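Hokthorpe Home & Yard Board > Inside the House > Paint & Color
Thread: Blue-gray for a north-facing living room, talk me down (or up)

slatequeen_areti
OK so I have been staring at sample cards for three weeks and I need outside eyes. The living room faces north, one big window, oak floor, white trim that is staying white. I want a moody blue-gray on all four walls. My sister Aliki says it'll feel like living in a filing cabinet. The color family I keep coming back to is the flat slate background in these two, with light gray and white next to it: 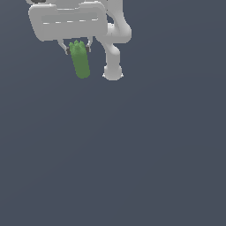
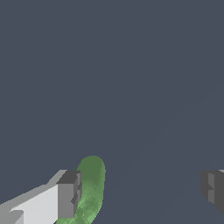
Last edited by slatequeen_areti on Sunday at 9:42 PM. Reason: fixed room details

Forgot to say the ceiling is low-ish and the couch is a tan one we are NOT replacing. Budget is fine for decent paint but I'd like to do this once. Has anyone gone this dark on a north room and not regretted it?

shanti_b
Yes! Did our dining room almost exactly that, north-facing too, and it's my favorite room in the house. The trick for me was giving up on making it bright. It was never going to be bright. It was beige and dingy before and now it's dark and cozy and people hang around the table for hours.

Tan couch will look great against it, by the way. Warm leather or tan fabric with a cold blue-gray is about as safe as it gets.

papadakis_paints
I'm going to be the grump. I painted houses for 19 years and the most common call-back I got was blue-gray in a north room. The light coming in is already cool. You put a cool gray on the wall and by four in the afternoon in October it reads as plain blue, like a kid's bedroom. People swear I used the wrong can.

If you want slate, go for one with some green or a little brown in it. It'll look like mud on the card and like slate on the wall.

slatequeen_areti
Panagiotis, that's the exact thing I'm scared of. One of my samples (Lasov, the one called Wet Harbor) went totally baby blue by dinnertime. I thought I was losing it.

papadakis_paints
You weren't. Screens won't help you either. Any color you pick off a monitor is lit from behind and your wall isn't. Paint two coats on a big piece of poster board, leave a white border around it, and move it from wall to wall for a few days. Don't paint it straight on the old wall color, your eye will compare the two and lie to you.

savvas_d
I disagree with the brown-undertone advice, or at least with making it a rule. We used one of those "muddy" slates in our den and under our bulbs it went khaki. Khaki! With a tan couch! The whole room looked like a safari outfit. We redid it the next year with a true blue-gray and warm lamps and it's been fine.

Bulbs matter more than the undertone, in my opinion. Swap those first, they're cheap.

papadakis_paints
What color temperature were the bulbs when it went khaki?

savvas_d
The yellow ones, 2,000-something? Whatever came with the house. Very orange.

papadakis_paints
Well, there you go. Anything would go khaki under those. That's candle color.

savvas_d
Which is my point, the bulbs matter more.

shanti_b
You two are sort of saying the same thing, ha. Areti, which way does the room get used? If it's mainly an evening room I'd choose the color at night under your own lamps and not worry so much about noon.

slatequeen_areti
Mostly evenings, yeah. We both work and the kids are in the kitchen until bedtime anyway. I hadn't thought of picking it at night, I've been holding cards up to the window like a jeweler.

What about sheen? The guy at Raptis pushed eggshell pretty hard but I love how dead flat looks in a dark color.

papadakis_paints
Flat looks best and marks the worst. Brush past it with a backpack and you've got a shiny streak. With kids I'd do a washable matte and spend the extra. Eggshell on old plaster will show you every bump you own, especially on the wall next to that window.

savvas_d
Agree on that one. Washable matte. Also have them tint your primer gray, otherwise you'll be on coat four and crying.

aliki_g
Sister here. I said filing cabinet and I stand by it. But if she must, can someone please tell her to do the ceiling too, or at least not leave it stark white? It's going to look like a lid.

shanti_b
Oh, I'd go pale on the ceiling, a soft off-white with a drop of the wall color in it. With a low ceiling the hard line is what bothers people. Ours is done that way and you stop noticing where the wall ends – mostly.

slatequeen_areti
Hi Aliki, thanks for joining a paint forum to argue with me :)

OK, plan: poster boards with Wet Harbor, one greener slate from the Wasotden chart, and something in between. New bulbs before any of it. I'll tape them up behind the couch and post again once I've lived with them a bit. If they all go baby blue I'm wallpapering.

papadakis_paints
Don't get me started on wallpaper.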